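Isby House Sitting Room Group, minutes of the August meeting

Held 10th August, in the back sitting room. I'm writing these up from my notebook, so blame me for anything missing. Yasaman Salehi chaired, Gadisa Berhe brought the receipts, and I took notes with a plate of cake on my knee, so a few words are smudged.

Last minutes: agreed, with one fix. I had written that the lamp went to Konstantinidis for rewiring. It went to Surus. Konstantinidis has the two dining chairs and is still waiting for us to pick a webbing.

Money: Gadisa read out the balance. We have 800 dollars left for the sitting room, and 109 of that is already promised for curtain lining. The tablecloth sale brought in 66, better than last year, and everybody was very pleased with the lady who bought the whole box of napkins (I was hoping for those napkins myself, but fine).

The red seat: we spent most of the evening on this one! The question was whether to recover it or leave it alone. Ninine quoted us for new fabric in a plain beige and I'll admit I made a face. I love that deep red, and the twisted gold and cream trim is half the reason people want to sit there in the first place. Yasaman thought a plain color would make the room feel bigger. Gadisa pointed out that the quote doesn't include trim, so we'd be paying extra to get back something we already have. We went around on it for a good while and then voted to keep the red. Carried, with Yasaman voting against and being very nice about it.

Cushions: the cream one with the pink and red roses stays on the red seat. I know some of you find it a lot, roses on top of everything else, but the little green leaves and the piped edge make it look finished to me, and it's comfortable. The smaller black round one is up for discussion. So are the other soft bits that keep landing on the seat, the floral cloth and the long black thing included. I've asked for them all to be sorted and folded before the October meeting, and whatever doesn't get claimed goes in the linen chest. 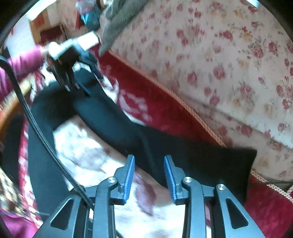 Yasaman said she would keep the floral cloth out of the chest altogether, as it's too pretty to sit in the dark, and she'd sooner see it on the side table, where the water rings are. Gadisa worried that two flower patterns that close together would fight. I said let's try it for a month and see who complains. Agreed.

Linen chest: the lid sticks. Gadisa will rub a candle along the edges. We also need lavender bags, and I've said I'll sew them if somebody else will fill them, because last time I was sneezing for days.

Curtains: the lining has come in and it's the right width, hooray. Hemming will be done on the big table, so please don't leave jigsaws on it. Yasaman has the good scissors and promises they've never touched paper.

Chairs at Konstantinidis: we set a limit of 100 for the webbing and told Gadisa to choose. He asked if anyone wanted to see samples first. We did not.

Any other business: the clock is slow again. Someone left a blue casserole dish in the kitchen after the sale, so please come and get it. Tea to be bought by whoever finishes the tin.

Next meeting in October, same room. Bring pins.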